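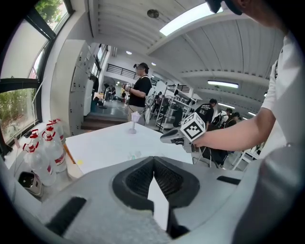

Condensation on inside of double-glazed window, lower corners only

Posted by pkt_halden

I have a fixed double-glazed unit above a work surface, vinyl frame, north side of the building. Every morning there is a band of moisture along the bottom of the glass, heaviest in the two lower corners. It wipes off, so it is on the room side and the seal between the panes should be fine. The upper part of the glass stays clear.

Readings so far, taken with a cheap Vendamar hygrometer: relative humidity in the room 58 percent at night, air temperature 66 F. The radiator is on the opposite wall. There is a sill 11 inches deep under the window and things get stored on it. I have already run a bead of Cosgrove acrylic sealant along the inside joint between frame and plaster. No change.

Is this a glazing fault, a frame fault, or a ventilation problem? The replacement unit was quoted at $290 before labor and I would prefer not to buy it if the result will be the same.

Rhys Rewi

Ventilation and surface temperature. I would not replace the unit.

At 66 F and 58 percent the dew point of your room air is close to 51 F. Any surface below that collects water. The coldest part of a double-glazed pane is the bottom edge, for two reasons. The spacer bar between the panes conducts heat better than the gas fill does, so there is a cold strip all the way around. Then the air next to the glass cools, sinks, and pools on the sill, so the bottom of that strip is colder than the top. Corners lose heat in two directions and are colder again. Your pattern matches this.

A deep sill makes it worse if it blocks warm air coming up the wall, and objects pushed against the glass make it worse again. Leave a gap of at least 2 inches between the glass and whatever is stored there.

In order of cost:

Clear the sill for a week and record the humidity each evening and each morning. If the band gets shorter, part of the problem is air movement.

Bring the overnight humidity down to 45 percent. At 66 F that puts the dew point near 44 F, and most double-glazed units in reasonable condition will stay above that at the edge unless it is very cold outside. An extractor on a humidity switch will do it. I have the Aduseo one and it is noisy but it holds the set point.

Measure the glass. A contact thermometer taped to the lower corner is better than an infrared gun, which picks up reflections from the glass. Take the reading before sunrise.

If the corner reads well below 44 F in mild weather, look at the unit again. A spacer of the older aluminum type would explain it. You can usually see which type it is by looking at the edge between the panes with a flashlight.
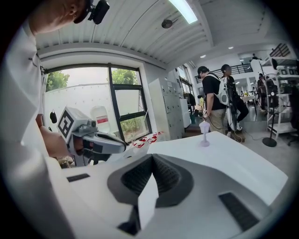

The sealant bead was worth doing for drafts but it has no effect on the temperature of the spacer. Check that you did not close the drainage slots in the bottom of the frame. They are normally on the outside, but some frames have an inner channel as well, and that should stay open.

One more point: calibrate the hygrometer. Put it in a sealed bag with a bottle cap of damp table salt for 12 hours. It should read 75 percent. Mine was off by six.

tollgate_m

had same thing, bought a Ronent dehumidifier, gone in two days. empty the tank or it shuts off

dorran77

Agree with the first reply except for the extractor. If the outside air is already damp and mild, an extractor pulls in air with nearly the same moisture content and you gain very little. It works well in cold weather. In May I got almost nothing from mine and the dehumidifier did the job. Also check for mold behind the trim at the corners before you put anything back on the sill.

Related items
Fogging between panes, can the unit be re-gassed?
Vinyl frame drainage slots blocked by paint
Hygrometer reads 98 percent and will not drop
Which side of the wall does the vapor barrier go on
Cold spot at the end of a lintel
Acrylic or silicone for an interior window joint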